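Jornine Court Interior Repairs: Progress Report to the Cloditz Fund
Submitted by Kendden Homes, August 3, 2019

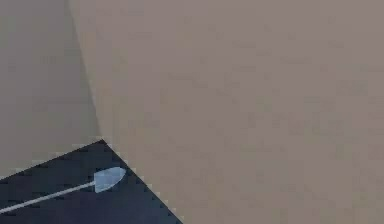

Rendered colour view: warm taupe beside a cooler, greyer beige.

Purpose of this report

This report covers phase 2 of the floors and redecoration work at Jornine Court, from the start on site in March to the end of last month. It follows the headings in the grant agreement, with an extra section on storage and furniture moves, which have taken up more of the budget than planned. Claims and invoices have been sent separately.

Summary

Phase 2 takes in 30 flats. All but seven are finished and signed off. Of those seven, five have had their floors laid and are waiting for paint, and two have not been started. The two not started are both on the ground floor of the east side, where we found damp under the old boards. We ask the Fund to agree a later finish for these two flats. We are not asking for more money.

The main contractor is still Kozma Interiors. Their work has been good on the whole. There were some problems with the finish round door frames in the first few flats, dealt with below.

Floors

The old floor coverings were a mix of carpet, sheet vinyl and bare board, depending on when each flat was last let. Everything has been taken up, and the boards beneath have been screwed down before anything new went on top. This was in the specification but was skipped in the first flat, and the floor creaked badly within a week of the tenant moving back in. Kozma lifted it and did it again at their own cost.

So far 826 square metres of new flooring has been laid. We chose a click-together board for halls and living rooms and a cushioned vinyl for kitchens and bathrooms. Bedrooms have carpet unless the tenant asked for board. More tenants asked for board than we expected, mostly people with allergies or pets, and the carpet we did not need has gone back to the supplier for a partial refund. The refund shows in the claim as a credit against materials.

Door bottoms have had to be trimmed in nearly every flat. This was not priced as a separate item. After some discussion Kozma agreed to do it within the floor rate for internal doors, and we are paying extra only for front doors, which are fire doors and can't simply be planed down. Where a front door caught on the new floor, the hinges were reset or the threshold changed, and our fire safety adviser checked each one afterwards. The certificates are on file.

Threshold strips were a small nuisance. The first batch was too shallow for the join between board and vinyl, and several worked loose. A deeper strip has been used since April and none of those has come up.

Walls and paintwork

Walls and ceilings have been filled, sanded, given a mist coat where there was new plaster, and then painted with two full coats. Woodwork is in a water-based satin. We moved away from the oil-based gloss used in phase one after complaints about the smell and the yellowing behind furniture.

Tenants could pick from a short range of wall colours. The range was kept to neutral shades so that patches can be touched up from stock later on. The two most chosen were the warm taupe and the greyer beige. We had planned to offer white as well and dropped it on the painters' advice, as it would have needed a third coat over some of the darker old colours.

Choosing colours from small printed cards did not work very well. A few tenants said the colour on the wall was darker than they had thought, and in two cases we agreed to repaint a room. From May onwards we painted a large sample board in each colour and left it in the flat for a couple of days before the form was signed. There have been no repaints since then. We would do it this way from the beginning another time, and the cost of the boards was small enough to come out of sundries.

The first flats handed over had paint on hinges and door frames, and some rough filling above the skirting. We held back sign-off until these were put right. Kozma changed the person running the painting team, and our own inspector now looks at each flat after the first coat as well as at the end. The number of faults at handover has dropped a lot. Those that still come up are mostly behind radiators, where the old paint flakes when the radiator is moved. On the upper floors the radiators are now taken off and put back by the heating engineer during his yearly service visit, which has saved a separate call-out.

Fixings and picture rails

The original bid included a length of picture rail in each living room. The thinking was that tenants could hang things from it and leave the plaster alone, which would cut the filling needed between lettings. It has been fitted in every finished flat.

Opinion on it is mixed. Several tenants like it and have asked for the same in the bedroom. Others find the hooks and cords fiddly, or don't like the look of a cord showing above a frame, and have gone back to nails. We have put a one-page guide in the handover pack on which wall fixings suit the lath and plaster walls and which suit the plasterboard ones, with a note of where cables run. We think the guide will prevent more damage than the rail does. We will look at wall damage at the first yearly visit and report what we find.

Damp on the ground floor

When the boards were lifted at the east end, the joists in two flats were found to be damp, and the ends of a few had gone soft. A surveyor put this down to blocked air bricks and a raised flower bed against the outside wall. The bed has been dug out and the air bricks cleared. The joist ends will be cut back and replaced, paid for from our own repairs budget.

The surveyor's advice is to leave the space to dry before any new floor goes down and to take readings every fortnight. The readings so far are going the right way — slower in one flat than in the other. We don't want to set a firm date for the floors until both are within range. Painting in these flats will follow the floors in the usual order. Both tenants are in temporary homes in the same street, and the extra rent is being met by us.

Storage and furniture moves

Our bid assumed that most tenants would stay at home while work went on, with furniture shifted from room to room. This was too hopeful. In the smaller flats there was no space to work, and the first few jobs ran well over. From the fourth flat onwards we emptied each home into a hired container in the rear yard and used an empty flat on the top floor as a place to stay for the week.

The container hire and the removal team were not in the budget. The cost has been covered by the saving on carpet, and by moving part of the contingency, as the Fund agreed in June. What remains of the contingency should be enough for the flats still to do, provided nothing else is found under the floors.

There have been two claims for damaged furniture, a wardrobe door and a glass shelf. Both were settled by the removal firm. One tenant was unhappy with how her kitchen things had been packed, and we have since allowed an extra half day for anyone who would like to pack their own.

What tenants have told us

Each household is asked to fill in a short form a month after moving back. More than half of the forms due have been returned. Floors get the best comments, in particular that rooms feel warmer and are easier to sweep. The paint is well liked. The most common complaint is the time between the first letter and the start date, which was as long as ten weeks for some people, with little news in between. We now ring every household on the list once a fortnight, even when there is nothing new to tell them.

Noise was raised by people living under flats with the new board. A thicker underlay was used on the upper floors after the second complaint. We have offered to lift and relay the two floors that were done before the change. One tenant has accepted and the other would prefer not to go through it again.

Spending

Spending to date is in line with the revised budget. Materials are slightly under, labour is on budget, and storage and moves are over by the amount already reported. We have not drawn on the retention. Kozma's last invoice is being held until a short list of small faults in the most recent flats has been cleared, and we expect to pay it with the next claim.

Next steps

The five flats waiting for paint will be done one after another, starting with the second floor. Materials for these are already on site. The colour forms have been signed for all but one.

For the two ground floor flats, we will send the Fund the moisture readings as they come in, and a start date once the surveyor is content. We would be grateful for written agreement to the later finish before the next claim is made, so that the claim form can show the right end date.

The stairs and landings are outside this grant. They look tired next to the new front door thresholds and several tenants have mentioned it. We are getting prices and may come back to the Fund with a separate request next year.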